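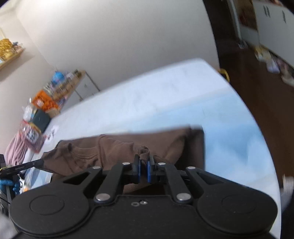 Volleck 핸드헬드 그리퍼 사용 평가: 의류 조작 시연 수집 기준

평가 대상은 Volleck의 손에 쥐는 방식 그리퍼 두 대다. 용도는 의류 펼치기와 접기 시연 수집이며, 수집한 데이터는 양팔 로봇의 모방학습에 쓴다. 비교 기준은 작년까지 쓰던 Kenmont의 원격조작 세트다. 두 제품 모두 직접 구입했다.

평가에 사용한 시연은 총 3,000회다. 작업자는 나와 Saskia Costigan 두 명이었고, 작업물은 반팔 티셔츠로 한정했다. 바지와 수건은 별도 과제로 진행 중이라 이 글에서 다루지 않는다.

구조

좌우 대칭 링크가 손가락 두 개를 동시에 여닫는다. 손가락 안쪽에는 파란색 패드가 붙어 있다. 개폐 중 좌우 손가락의 어긋남은 새 제품 상태에서 손으로 느껴지지 않았다. 2,000회를 넘긴 시점부터 왼손용 한 대에 미세한 유격이 생겼고, 피벗을 다시 조인 뒤 해소되었다. 조임 토크는 설명서에 없다. 제조사에 문의해 값을 받았으나 설명서에 처음부터 실려 있어야 할 항목이다.

패드는 얇은 면 원단 한 겹을 집을 때 성능이 가장 좋다. 목둘레 시보리처럼 두께가 갑자기 바뀌는 부위에서는 끝단만 물리는 경우가 있어 진입 각도를 낮춰야 한다. 두 겹을 동시에 집는 동작은 안정적이다. 반대로 두 겹 중 위의 한 겹만 집는 동작은 숙련이 필요하다. Saskia는 하루 만에 익혔고 나는 사흘이 걸렸다.

수집 절차

한 회차는 옷을 무작위로 놓은 상태에서 시작해 앞면이 위로 오게 펼친 상태에서 끝난다. 회차 시작 전에 양쪽 그리퍼를 완전히 열었다 닫아 개폐 폭의 기준값을 기록한다. 이 동작을 빠뜨린 회차는 후처리에서 폭 값이 일정하게 밀린다. Volleck의 기록 프로그램은 누락을 경고하지 않는다. 우리는 변환 스크립트에 검사 항목을 넣어 걸러냈다.

장소는 바꿔 가며 썼다. 같은 상판, 같은 배경에서만 모은 데이터로 학습한 정책은 배경이 달라지면 첫 파지점 선택부터 흔들렸다. 가정집 물건이 주변에 있는 환경을 포함한 뒤로는 이 문제가 줄었다. 장비를 들고 옮기면 되므로 장소 변경 비용은 Kenmont 세트와 비교가 되지 않을 만큼 낮다.
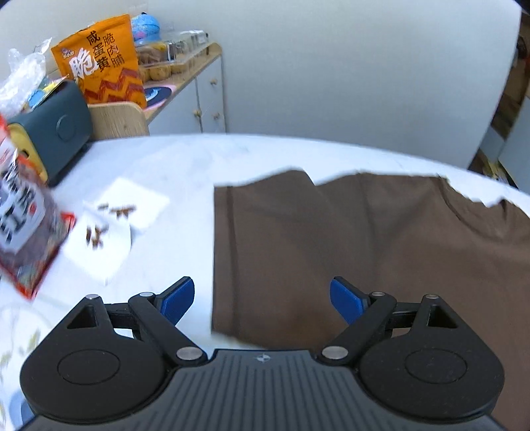
실패한 시연도 저장해야 하는가?

저장하되 학습용 폴더와 분리하고, 실패 원인을 한 단어짜리 태그로 남기는 편이 좋다. 한 번 놓쳤다가 다시 집어 완료한 회차는 실패로 분류하지 않고 복구 시연으로 따로 표시한다.

우리 기준에서 제외된 회차는 145회였다. 위치 추적 손실이 가장 많았고, 기준값 누락이 그다음이었다. 파지 실패로 중단한 회차는 소수에 그쳤다. 추적 손실은 작업자가 몸을 숙여 옷의 먼 쪽을 잡을 때 집중되었으며, 테이블을 돌아가서 잡도록 절차를 바꾸자 크게 줄었다.

색상 문제도 있다. 갈색 옷은 흰 상판 위에서 경계가 뚜렷하지만 그늘진 쪽의 접힌 부분은 영상에서 주름과 구분하기 어렵다. 노출을 자동으로 두면 밝은 상판에 맞춰지거나 어두운 천에 맞춰지면서 회차 중간에 값이 변한다. 노출은 고정해야 하고, 고정값은 장소마다 새로 잡아야 한다. Volleck 프로그램에서 이 설정은 메뉴 세 단계 아래에 있다.

무게와 피로

손목 부담은 한 시간까지 문제가 없다. 그 이후에는 개폐 속도가 느려지고, 이 변화가 데이터에 그대로 남는다. 오전 기록과 늦은 오후 기록을 나란히 놓으면 같은 작업자인데도 파지 시간이 다르다. 우리는 50분 수집 뒤 작업자를 교대했다. 손잡이는 손이 작은 사람에게 굵은 편이다. Saskia는 얇은 장갑을 끼고 쓰는 쪽을 선호했다.

표면에 따른 차이

단단한 테이블에서는 손가락 끝을 바닥에 대고 미끄러뜨려 옷 밑으로 넣는 동작이 재현성 있게 된다. 침구 위에서는 사정이 다르다.

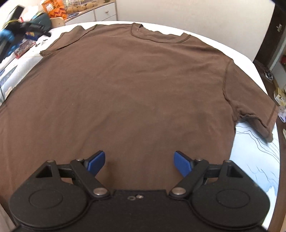 바닥이 눌리면서 손가락 끝이 시트까지 함께 무는 일이 생기고, 작업자는 이를 피하려고 집기 전에 손목을 살짝 든다. 이 동작은 테이블 데이터에는 거의 나타나지 않는다. 두 표면의 데이터를 구분 없이 섞어 학습했을 때 로봇이 테이블 위에서도 불필요하게 손을 드는 현상이 관찰되었다. 표면 종류를 메타데이터에 넣고 조건으로 주자 사라졌다. 손가락 끝을 더 얇게 만든 Cartwright의 교체용 손가락이 있다고 하나 아직 시험하지 못했다.

데이터 형식

출력은 영상, 자세, 개폐 폭의 세 흐름이며 시간 기준이 통일되어 있다. 우리가 쓰는 Datura 학습 코드로 옮기는 변환기는 Bronwyn Te Moana가 작성했다. 자세의 좌표축 정의가 문서와 실제 파일에서 달라 그 확인에 이틀을 썼다. 5월 펌웨어에서 문서가 수정되었으나 이전 파일은 직접 변환해야 한다.

평점

기구부 5점 만점에 4점. 기록 프로그램 2점. 문서 2점. 지원 응답 4점.

의류처럼 접촉이 많고 회차가 짧은 과제를 여러 장소에서 모으려는 팀이라면 구입할 만하다. 힘 정보가 필요한 과제에는 맞지 않는다. 예비 패드 한 벌은 본체와 함께 주문할 것을 권한다. 따로 주문했을 때 배송에 3주가 걸렸다.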